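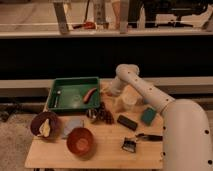 Every few months a reader sends me a link to another decluttering system, and this summer it was the Stevach method, which wants you to put everything that has no home onto one table and leave it there until you have "listened" to it. I have tried a good many of these and I remain unconvinced. A table of homeless things looks much the same in every house: a green tray with a spoon in it, a sponge, a folded cloth, a couple of bowls, one of them with something pale and crumpled inside that was put there for the time being. I don't need to listen to a sponge. It goes by the sink.

The book asks for 50 minutes a day at the table for seven days. By the third day I had moved the same bowl from one end to the other and back, and we were eating supper on our laps. The author, Tymofii Hordiienko, says the discomfort is the point. Maybe so, but I notice that the discomfort leads, in chapter five, to a set of stacking trays from Cakunitz, and the set costs $209. A tray is a fine thing. I own several. What a tray does is give clutter a border, and after that you dust around it.

There is one part I would keep. Hordiienko tells you to sort by where a thing gets used and to ignore what kind of thing it is, so the spoon you measure coffee with lives with the coffee and can forget about the other spoons. I did this with our kitchen drawer and it has held up so far, though I'd want to see it in November, when the house fills up and everyone puts things away by guesswork.

The rest I would skip. The labels peel, the "maybe" bowl becomes a permanent bowl, and the phone reminders from Relirari, which come free with the book, are up to 5 a day until you find the setting that stops them. If your library has a copy, read the second chapter standing up and put it back on the shelf.

Filed under: Home Truths, Kitchen & Table
14 shares | 3 comments

marla_k
We had the maybe bowl for two years. It had a doorbell in it.

Dmytriv
Did the full week and liked it, sorry. You have to empty the table at the end or it doesn't work.

Pat in the valley
$209 for trays!! I use baking sheets.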